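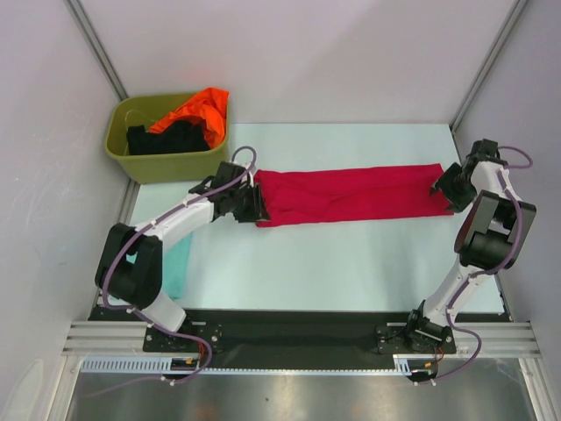
Garment Folding Demonstrations: Frequently Asked Questions

These answers apply to operators working on the Norkden two-arm cells and to anyone who reviews their recordings. Questions about contracts and shift booking are on a separate page.

What is a demonstration?

One complete recording of one garment, from the moment the operator takes control of both arms to the moment both grippers are open and clear of the cloth. The recording holds the joint positions of the two arms, the gripper openings and the video from every camera in the cell. If any of these streams is missing, the recording is rejected on upload and does not enter the review queue.

How are the arms controlled?

Through a pair of leader arms at the operator's desk. The leader arms have the same joint layout as the arms in the cell, and the cell arms copy them. Left hand drives left arm. There is no mode that swaps them, and requests for one have been declined.

Can I move the cell arms directly by hand?

Only when setting a start pose, and only with the motors released from the desk. Guiding by hand puts the operator's own arms in the camera view, so recordings made this way are not accepted for folding tasks. They are still accepted for the bin placement calibration described in the Stevens setup sheet.

Which garments are in use?

Short-sleeved T-shirts, tank tops and flat cloths. A garment that has been worked waits on the table edge or goes back in the bin, depending on the task card. Garments in the bin should stay crumpled. Do not straighten them between recordings.

Does the fold have to follow a fixed sequence?

The task card gives the end state and the first grasp. Everything between is left to the operator. We want variation in the middle of the task, provided that each grasp has a purpose. Repeated pinching at the same point without lifting the cloth counts as idle motion and is marked down in review.

When should both grippers be used together?

For spreading, and for moving a folded band of cloth. A long narrow fold, such as the red one held at its two ends, will lose its shape if it is dragged by a single gripper. Grasp both ends, lift until the cloth is just clear of the table, then move. Keep the tension low. High tension pulls the folded layers out of line and loads the wrist motors.

What if the grippers catch only the top layer?

Open, back off and grasp again. Do not stop the recording. A corrected grasp is useful training data and is scored the same as a clean one. The limit is three attempts at the same point, after which the recording should be ended and marked "no grasp."

How long may a recording run?

100 seconds for a T-shirt and 63 seconds for a flat cloth. The timer on the desk display turns amber near the limit. Recordings that run over are kept but are not paid at the full rate.

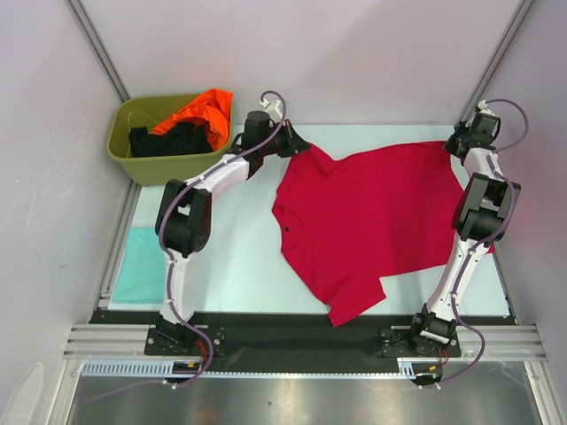 NORKDEN, March. The following answers were added after the change to the spreading task.

What has changed in the spreading task?

The shirt no longer has to start with its neckline facing the back wall. It may face either arm. With the collar toward the left arm, as on the red T-shirt, the grippers work on the part of the shirt nearest the back of the table and the rest trails toward the front edge. Some peaks and wrinkles during the lift are expected. They are assessed only at the end state.

Is a sleeve over the black mounting strip a fault?

No, not during the task. At the end state all of the garment must be on the pale table surface. Cloth left on the strip can work its way under an arm base, and the cameras do not separate dark fabric from the strip reliably.

How close may the grippers come to the walls?

The software stops an arm before its gripper reaches a wall, but it does not account for the cable loop above the gripper. Leave room for the loop when working at the back corners. If a cable snags, release the leader arms and call the floor lead. Do not pull free by reversing the motion.

Who reviews the recordings?

Two reviewers at Ninodham see each one independently. If they disagree, the recording goes to a third. Results appear on the operator's desk page under "Reviewed."

What are the recordings used for?

They train the folding controller developed with Burkus. Audio is not recorded.

Where do I report a fault in a cell?

Use the fault button on the desk display, which attaches the last recording to the report. Include the cell number and the arm concerned.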